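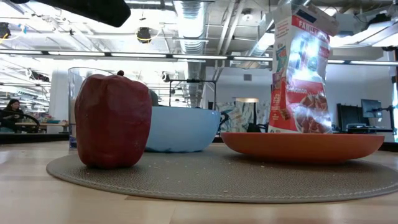 A Morning at the Cetberg Orchard Open Day

I had been meaning to visit Cetberg ever since Pendo Sang brought a crate of their Liem apples to our September supper, and I finally got there! The orchard sits up the hill from Gruvcombe, a steep climb if you come by bike (I did, and I regretted it by the second bend).

They grow 84 kinds of apple on the slope, and the oldest trees are so bent that their branches rest on wooden props. Our guide let us taste nine of them straight from the crates. My favorite was the Bullis, a knobby little russet with rough skin and the most wonderful pear flavor. It keeps until March if you store it somewhere cool, and it makes a terrific pie. The Liem is sharper and very juicy, and I went back for seconds, then thirds.

Next came the press house, which smelled so good that I could have stayed all day. The old press still runs every fall, and it takes a couple of people leaning hard on the bar to get the last of the juice out. 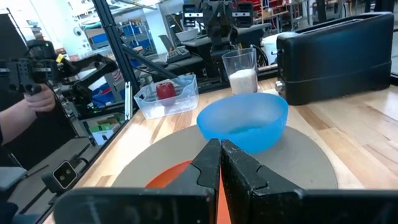
Lunch was squash soup and cheddar biscuits, and then we were off again to see the grafting shed. I learned how to cut a whip graft, badly, and came home with a young Bullis tree strapped to my back. Going downhill with that was an adventure! It's planted by the fence now, and I check on it every morning before work.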